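Plurell Community Help
Catering and Shared Kitchens > Storage and Crockery

Storing white plates in blue plastic bins on steel racking: how should the room be arranged?

Posted by Dastgate Kitchen Office
Edited once

The Dastgate centre operates a shared kitchen which is hired out for lunches, receptions and training days. Our usual function is for 112 covers. The crockery store and the sorting room have recently been combined, and we have been asked to write a short procedure for the hirers who use them. Before doing so we should be grateful for the views of other institutions with a similar arrangement.

Crockery is kept in blue plastic bins on stainless steel shelving. There are 54 bins in total, of several sizes. The larger ones are used for dinner plates and the smaller ones for side plates, saucers and cutlery. A steel cart carries bins between the racking and the main table, where plates are inspected and divided before being returned to store. The racking is of the open type, with flat rails, so the contents of a bin on a middle tier can be reached only by drawing the bin forward.

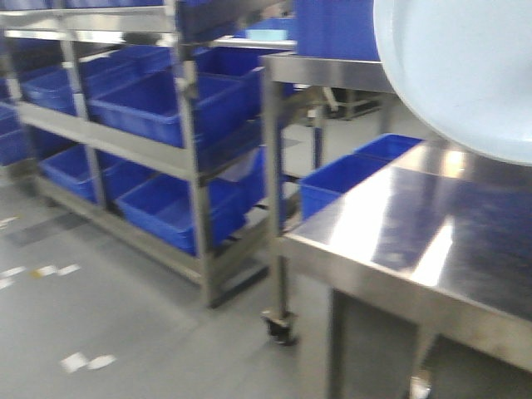 May a bin of plates be left on top of the cart overnight?
It should be returned to the racking at the close of the session, as the cart is kept clear for the first user of the following morning.

Our difficulties are as follows. Hirers tend to fill whichever bin is nearest, so that dinner plates and side plates become mixed. The largest bins are filled to the rim and are then too heavy for one person to lift safely. There is also disagreement among our own staff as to whether plates should be stacked flat or stood on edge. The former takes less room. The latter is said to be kinder to the rims, although we have seen no firm evidence on the point.

We hold 200 dinner plates, all of the same pattern: white, round, with a raised rim. The budget for the current year does not extend to purpose-made plate racks, and any suggestion involving new shelving would have to wait until March at the earliest. We would therefore prefer answers that make use of the bins and tables already in place.

A further matter concerns labels. Paper labels were fixed to the bins when they were bought and most have since come away in the wash. We should like to know what other kitchens use.

Clernell Catering Support
Marked as helpful by the original poster

We manage the kitchens of several halls under a single agreement and have met each of the difficulties described. Our practice is set out below in the order in which the office raised them.

Mixed bins. Give every size of plate a tier of its own and do not depart from it. In our halls the dinner plates are placed on the lowest tier, the side plates and saucers on the middle tier, and light articles such as lids, jugs and baskets on the top. The hirer then has only to find the correct shelf. A notice at the end of each rack, at eye level, has been of more use to us than labels on the bins themselves, and it does not need to be replaced after washing.

Overfilled bins. We set a limit by height. Plates may be stacked in a large bin to half its depth and no further. This is easily understood, requires no counting, and can be checked at a glance by whoever is locking up. If your plates are of heavy hotel ware you may wish to set a lower limit. A member of staff should try the lift from the lowest tier before the rule is written down, because a load that is comfortable at waist height may be quite unsuitable from floor level.

Flat or on edge. We stack flat. Plates stood on edge in a plain bin will lean and slide whenever the bin is moved, and the ones at the end take the knock. Standing plates on edge is satisfactory only where there are fixed dividers to hold them. With flat stacks, lower each plate by both sides and do not let it drop the last inch. Place a folded cloth or a thin mat in the bottom of the bin before the first plate.

Inspection. This stage is often left out, and we would urge the office to keep it. A steel table is a hard surface and plates set down on it one after another will in time mark both the table and the foot of the plate. A plain dark board, laid flat on the table, solves this at small cost. A white plate also shows up well against a dark ground, so that a chip in the rim is seen before the plate goes back into circulation. Set the open bin directly beside the board, on the side of the worker's stronger hand, in order that the plate travels a short distance and is never carried across the body.

Our procedure for the table reads as follows and may be copied freely:

Wash and dry hands. Wipe down the table and the board.
Place an empty bin to the right of the board, or to the left for a left-handed worker.
Take one plate at a time and lay it flat on the board.
Look at the rim all the way round, then turn the plate over and look at the foot.
Place sound plates in the bin, face up.
Place chipped or cracked plates in the discard box. They are not to be returned to the racking for any reason.
When the stack reaches half depth, move the bin to the cart and begin another.

Labels. Use engraved plastic tags fastened through the handle opening, if your bins have one that goes right through. Otherwise a paint marker intended for plastics will last for many washes, provided the surface is cleaned of grease beforehand.

Awasthi Hall Bookings

Agree with most of the above. We gave up on labels entirely and simply took a photograph of the racks when they were tidy, which is pinned inside the door. Hirers are asked to leave the room matching it. Results are mixed but better than before.

I would not put dinner plates on the bottom tier if you have older staff. Ours are on the middle one.

Dastgate Kitchen Office
Reply from the original poster

We are obliged to both contributors. The procedure for the table has been adopted with minor changes of wording. A dark grey board is now laid on the steel table, and the plate is set down on it with an open blue bin alongside to the right. The second photograph shows the arrangement. 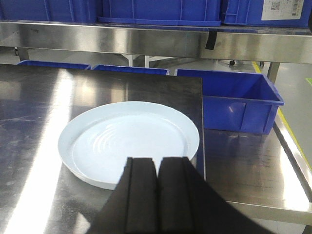 How often should the board be cleaned when a large number of plates is being inspected?
Wipe it with a clean damp cloth after each bin is filled, and wash it in full at the end of the session.

On the matter of tiers, we note the difference of opinion. It has been decided for the present that dinner plates will occupy the middle tier in bins filled to one third of their depth, with the lowest tier given over to larger articles that are seldom called for. We shall review the position once the full season of bookings has been completed.

One further enquiry, if either contributor is able to assist. The board moves slightly when a plate is slid across it. We should prefer not to use adhesive on the table.

Clernell Catering Support

A damp cloth spread flat beneath the board will hold it. Some kitchens use a sheet of the open rubber matting sold for drawers, and this is equally good, but it must be lifted and washed with the board or it will trap crumbs. We would also advise that plates be lifted from the board, and not slid off it, as the raised foot will otherwise scratch the surface and the scratches will hold dirt.

With regard to the review, it may be helpful to keep a simple record of discards. A sheet of paper on the back of the door is sufficient, with a mark for each plate put in the discard box and a note of whether the damage was to the rim or to the foot. In our experience rim damage generally points to careless loading of the bins, and foot damage to the table or to the dishwasher baskets. One of our halls holds more than 200 plates of mixed age and has found the sheet useful when asking for replacements, as the request can be supported by a year of entries.

Where plates are bought in, place the new ones at the bottom of the stack so that wear is shared among them all.

Dastgate Kitchen Office

A folded cloth has been tried and was too thick, as the board rocked. A single layer is satisfactory. The discard sheet will be introduced from the next hire, and a copy of the revised procedure will be sent to all regular hirers together with the booking terms. We are content for this thread to be closed to new replies, and would ask that it remain available for reading.

Status: closed by the original poster
Filed under: crockery, storage bins, steel racking, shared kitchens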